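The good tablecloth, the silly tablecloth
2018-06-27

I have been meaning to write about the kitchen table for ages, because it's where everything in this house happens and it never gets a mention. The sofa has had two posts! The shed has had a whole series! The table just gets on with it.

We moved to Cullanley with a table that was far too big for us. It came from my aunt's place, it went through the back door on its side with the legs off, and I swore that day it was never leaving again. It has a scorch mark at one end from a casserole (mine) and a row of dents at the other from a mincer (hers). You can't see either of them most of the time, and that brings me to tablecloths.

I grew up in a house where the tablecloth was a serious matter. White, ironed, out for visitors, back in the drawer before anybody could breathe on it. I still have that one. It has been on my table exactly twice, and both times I spent the whole meal watching other people's forks.

So a while ago I gave up and bought a silly one. It's pale blue and white plaid with a white bear's head on it, pink cheeks and all, plus strawberries dotted about and a red border. It's the sort of thing you'd buy for a toddler's birthday and I am a grown woman with a pension plan. I love it. I bought it on the market in Zunley, from the stall between the batteries and the cheese, and the man on the stall asked how old my little one was. I said six. I don't know why I said six -- there is no little one -- but it seemed kinder than the truth and he threw in a packet of pegs.

The effect on the household has been remarkable. People sit down at it! They put their shopping on it without asking. Matěj Bartoš from two doors along, who used to stand by the fridge with his coat on whenever he came round, now goes straight to the chair by the window and starts unloading his bag as if he lived here.
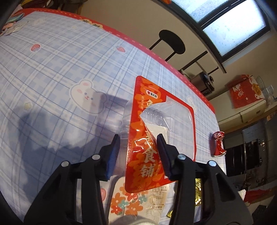
He's a great one for snacks, Matěj, and he can't walk past a shop shelf with something new on it. I've stopped trying to cook for him. We open whatever there is, put the kettle on and talk about his allotment, where the slugs are apparently winning. Last time he stayed so long that I had to start supper round him, peeling potatoes on one side while he told me about netting on the other.

Which leads me to the great cupboard sort-out, as I've been calling it to anyone who'll listen. I decided that if the table was going to be where food landed, the food ought to have somewhere to go afterwards. Until this month everything in packets lived in one deep cupboard by the cooker, and I do mean everything -- rice on top of biscuits on top of a bag of lentils that had come with us from the old house. I got the whole lot out one morning and spread it over the table, the worktop and two of the chairs.

I found three open bags of flour, each with its own peg. I found a jelly. I found 265 g of something brown in a jar with no label, which I know because I weighed it, hoping the number would tell me something, and it didn't. Into the compost it went (sorry, worms).

Now the cupboard has a shelf for things you cook and a shelf for things you just eat, and the second shelf is at Matěj height. The tall jars came from the Petek shop in town and they're fine, though the lids are stiff and I've had to go back to keeping the sugar in its old tin. If anybody knows a trick for stiff lids, do tell me in the comments.

As for looking after the silly tablecloth, I wipe it after breakfast, shake it out of the back door when the crumbs get bad, and wash it on its own every other week. The first time I put it in with the tea towels and fretted the whole way through about the red, but no harm done.

My sister is coming to stay in August and has already asked, in her careful voice, whether we'll be "using the white one". I've told her it's in the drawer and she's welcome to iron it.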